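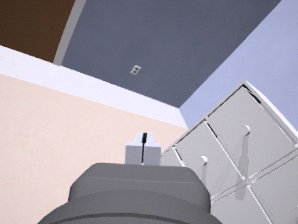 White drawers, grid front.

2 August 2024

My mother kept paper. When she moved out of the house in Campbell in April and into the apartment, I took the paper home with me, because the apartment has one closet and she wanted it for coats. It came to 19 banker's boxes. I have now been through all of them and I want to write down how I did it while I still remember, mostly for my brother, who will have to do the same with Dad's side.

I started badly. I opened the box nearest the door and read everything in it. It was hydro bills from the old house, the one before Campbell, and I spent an evening looking at what it cost to heat a bungalow with baseboards in a cold winter. Interesting enough, but I kept the bills on a chair afterwards and they stayed on the chair for two weeks. Reading and sorting are separate jobs. After that I made a rule that I could look at a sheet long enough to know what it was and then it went in a pile.

The piles were: tax, house, medical, insurance, bank, letters and cards, photos, and don't know. Don't know was the biggest by a long way for the first few boxes. It got smaller once I learned her habits. She wrote the date she paid a bill in the top right corner in pencil, and if there was no pencil it was either a copy or something she was arguing about. The ones she was arguing about usually had a second page folded behind with her notes from the phone call, including the name of the person she talked to and how long she was on hold.

For tax I phoned Rhonda Bélanger, who did my parents' returns for years before she retired. She told me to keep the last six years of returns with the slips, and to hang on to anything to do with buying, selling or improving the house regardless of age until the sale was properly behind us. She also said to keep every notice of assessment, all the way back, as they take up no space. I am passing that along as what she told me for my mother's situation. Ask somebody about yours.

Warranties and manuals went straight to recycling, with one exception. There was a manual for the Judero sewing machine, which my niece has, and she wanted it. Otherwise my mother had saved the booklet for every kettle and toaster she had owned since she got married, in some cases with the box flap stapled to it. Cancelled cheques were the other big category. I had not seen a cancelled cheque in years. There was a whole box of them in bundles with elastics that had gone hard and stuck to the paper.

Shredding took longer than the sorting. My home shredder does a few sheets at a time and then has to sit and cool down, and it would not touch anything with a plastic window. I gave up on it after the second box and took the rest to the drop-off place in Virkton. They charge by the box. It cost me $90 and I was in and out before the parking ran out. If I were starting over I wouldn't bother with the home machine at all except for the odd statement.

What surprised me was how little was left. The house papers fit in one accordion file. Medical is a single folder, and I typed up a one-page summary of surgeries and prescriptions for her new doctor, who was pleased to have it. Tax is a box. Everything else that had to be kept, wills and certificates and the pension letters, is in an envelope that my brother and I both have the list for.

Letters and cards I haven't finished. I did not throw out any handwriting without showing her first. I take over a bag of them when I visit and we go through it at the kitchen table after lunch. She is quick about it. Christmas cards with only a signature go, and she doesn't look twice. Letters from her sister in Saramham she keeps, and she'll read me a bit of one if it's funny. There was a run of letters from a Brayden Vachon that I'd never heard of, very neat writing, all about curling. He was a fellow she skipped against in a mixed league before she met Dad, and they wrote back and forth for a couple of winters about a bonspiel he thought had been scored wrong. She still thinks it was scored right.

Photos are a whole other project and I'm not starting until the fall. They're in the basement on a shelf, off the floor.

Some practical things, in no order. Buy the good garbage bags. Take staples out only if you're scanning, the shredding people don't care. Check inside greeting cards for money (I found a $20 bill and a gift certificate for a restaurant that closed). Check the backs of envelopes for phone numbers and recipes. Her butter tart recipe was on the back of a water bill from the town, and I had been through that pile twice. Stop when you start reading things out loud to the dog.

I'll post the butter tarts another time. She says the amount of syrup on the envelope is wrong and she wants to make a batch first to check.

Recent posts
Rhubarb, again
The eavestrough, part two
What I packed for the ferry
Moving Mom: measuring for the couch
Library book sale finds
A new furnace filter and other excitement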